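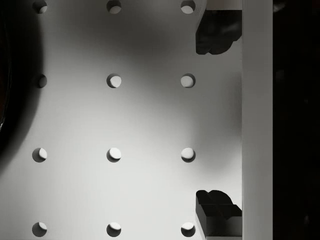
White pegboard, round holes in rows.

Home News Meetings Minutes Join Contact

Breltgate Craft & Mending Group
Minutes, Wednesday, August 8, 2018
Back room, Lenihan Hall

Chair: Rodel Yap. 11 members present. Apologies from the Tuesday knitters, who had a clash with the library. Started late, door code had been changed again and we didn't have the new one.

1. Last minutes
Read out, agreed. One fix: the felt was bought, not donated. Signed.

2. Matters arising
Hall has fixed the side light. Tap in kitchen still drips, reported twice now. Rodel to write this time instead of phoning.
Lost property box: two scarves and a left glove still unclaimed. Go to the charity shop if no one speaks up by next meeting.

3. Money
Balance $500 after paying Skisell for thread, needles and the big roll of interfacing. Raffle brought in $73, better than spring. Tea money is going up slower than the tea is. Question about whether we can get the bulk price at Skisell if we order together with the quilters. Worth asking. Not a big order so may not qualify.
Dues reminder to go in the newsletter, not read out at meetings, people don't like it.

4. Storage
Long discussion. Cupboard is full, door won't shut without leaning on it. Ideas:
- wall boards for scissors, rulers, hoops
- second cupboard under the window (hall would need to agree, they want the radiator kept clear)
- throw things out
General feeling in favor of wall boards. Argument over whether to have hooks or little shelves. Hooks cheaper. Shelves better for the thread cones. Mix of both was suggested and mostly liked. Need to ask hall about drilling, the wall on the stage side is plaster and sounds hollow.
Sort-out evening agreed first, no sense buying anything till we know what's staying. Bring bags. Fabric scraps smaller than a hand go to the school for collage.
Vote on spending up to 11 dollars a head on storage: carried, two against.

5. Fall sale
Date in October, hall to confirm which Saturday. Tables same as last year except jams go by the door, the corner was too dark and people missed them. Aprons sold out early, so more aprons. Less of the tissue box covers please. Pricing evening the week before, everybody to bring their own tags this time.
Cash box: needs a key. Has anyone got the key.
Posters: same design with the date changed. Check spelling of "haberdashery" before printing, it was wrong on both sides last year.
Cakes to be labeled for nuts.

6. Mending table
Busy. Mostly zippers and jeans knees. Agreed we do not take leather or anything with a lining that's glued. Turnaround is two weeks, please stop promising one. Gromar machine is skipping stitches on stretch fabric, new needle tried, no differnce. Going in for service, the other two will have to do until it's back. Don't leave the foot pedal plugged in.

7. Beginners' class
Enough interest to run it. Four evenings, starting with straight seams and a drawstring bag. Own scissors if possible. Still need someone to do the third evening (buttonholes). No offers at the meeting. Rodel will ask round.

8. Any other business
- Parking: don't block the clinic gate, they have complained.
- Radio: off during announcments.
- Question about a trip to the textile museum. Yes in principle, coach cost to be looked at.
- Biscuit rota has lapsed. New sheet on the door.

Actions
Rodel: tap letter, ask hall re drilling and October date, third evening
Skisell bulk price: carried over, needs a name
Cash box key: all, check your drawers

Closed 9:10. Next meeting same room, door code will be emailed.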